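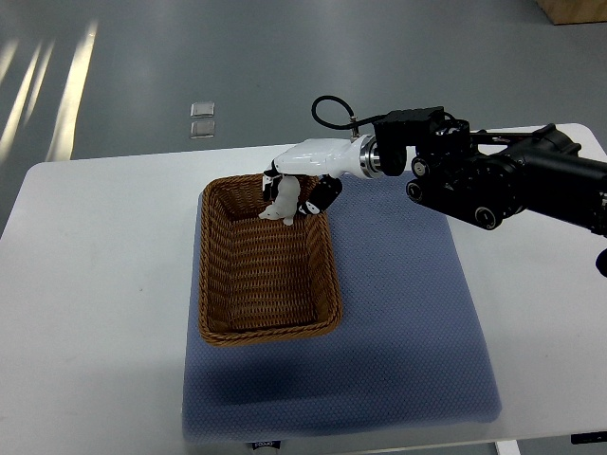

Bemholm open day, Monday visit

We went to the Bemholm open day on January 15, 2018. It runs twice a year, in winter and again in September, and entry is free if you put your name down beforehand. The building is at the far end of the Jasteo estate and the signs from the main road are small, so allow extra time if you are driving.

Nabil Saab met our group at reception and took us round. He has looked after the home storage and play rooms since they opened. There were 3 stops on the tour: the store, the textile room and the tidying room on the upper floor.

The store holds 2118 items, all of them ordinary household things, and each has a shelf number. Nabil said the baskets get more use than anything else. Plastic boxes are easier to wash, but a woven basket is lighter, and a child can pull it off a low shelf without hurting anyone. The braided rim is the part to check when buying one second-hand. If that has come undone, the sides soon follow.

In the textile room we were shown covers and padded mats. Clumia, the group that arranged our visit, had asked about these for its own playroom. A padded mat on a hard table keeps small toys from rattling and sliding, and it marks out a place to work. Nabil prefers a plain colour, as small pieces are easier to find on it.

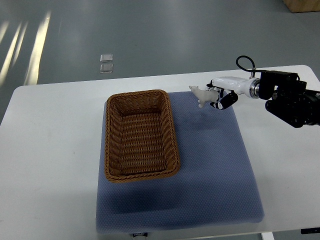 The tidying room was the longest stop. The work there is putting toys away, mostly little animals and figures, and the set-up is kept simple: a white table, a blue mat and a wicker basket. The basket goes to one side of the mat so that there is room left over for sorting. We talked for a while about basket depth. Several of us had deep ones at home and agreed that whatever goes to the bottom stays there.

Tea was in the Belkadi room downstairs. Parking cost 900 for the day, paid at the machine by the gate, coins only. The lift was out of order, and the stairs to the upper floor are steep.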